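Nirnbridge Firm Asks the Public to Please Fold Something

Darier's new home-care class takes on the cleaning cloth, the bath towel and the fitted sheet, in that order
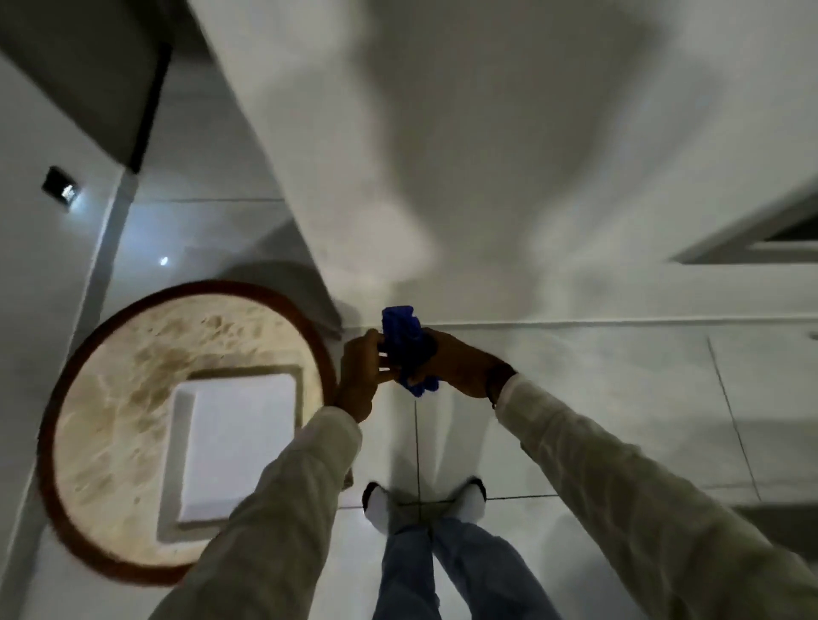 NIRNBRIDGE, 21st February. Darier, the household goods shop on Gerlach Street, today announced a course in folding, wringing and putting away the cloths most people own too many of. The course is called The Cloth Class. A longer name was considered and did not fit on the door.

The class grew out of a customer survey Darier ran last July. The shop asked people in Nirnbridge what they would most like help with at home and received 411 replies. The shop had expected questions about stains. It got a great many about cupboards that will not close, and one reply that said only "towels" and was underlined.

"I read that one several times," said Ayane Ishida, who runs the shop and will teach the course. "I have sold cleaning cloths for years. People buy them in packs, take them home, use one until it gives up, and ball the rest into a drawer. Then they come back and buy more cloths, and I have been happy to sell them. I may be talking myself out of some business."

The course runs for four weeks, with a two-hour class each week. Everything is done standing up and by hand. Students work with a cloth held out in front of them, on the grounds that very few homes have a clear table when the laundry is ready. A blue cloth is the shop's pick for beginners, as it is easy to see against a pale tile floor when it gets dropped. It will get dropped.

Week one covers the everyday cloth: how to wring it without wringing your wrists, how to find the corners again once it is in a bunch, and where to hang it so that it does not spend the night in the sink. Students are asked to roll up long sleeves, or to accept what happens to them.

Week two moves up to towels, with a short section on the hall closet. Week three is the fitted sheet. Ms. Ishida would like it known that she has a method, that it takes practice, and that the result is a rectangle if you are standing far enough away. Week four is set aside for anything students bring from home, up to the size of a double bedspread. Tents will be turned away at the door.

Practice cloths come from Hondau, the textile wholesaler, which has supplied 3,000 of them for the first year of classes. They arrived folded.

"We were asked if we could send them unfolded, for teaching purposes," said Bernd Stöcker, sales manager at Hondau. "Our packing people did not take the request seriously. I think they were a little hurt. In the end we agreed that Darier would shake them out at its own expense."

Mr. Stöcker plans to take the course himself. He has worked in textiles his whole career and says his linen shelf at home is a private matter.

Classes are held in the back room at Darier after closing time. The room has a sink, hooks along one wall and plenty of floor. Comfortable clothes are advised. Jeans are fine, and so are socks if your shoes are muddy. Each student keeps the cloths used in class and gets a printed sheet of the basic folds, which should be stored flat.

There is no test. At the end of week four, students may put a folded stack on the shop counter and leave it there for the evening, where other students can admire it or quietly straighten it.

Sign-up is open now at the Darier counter. Places are limited by the number of people who can hold a bath towel at arm's length in one room without hitting each other, a figure the shop is still working out. Couples are welcome to enroll together, though for the fitted sheet they will be placed with other partners.

About Darier

Darier sells brushes, buckets, cloths, pegs and similar goods from a single shop in Nirnbridge. It does not sell fitted sheets and has no plans to start.

Press contact: Ayane Ishida, Darier, Gerlach Street, Nirnbridge. Please ask at the counter. If she has her hands full, she will be with you shortly.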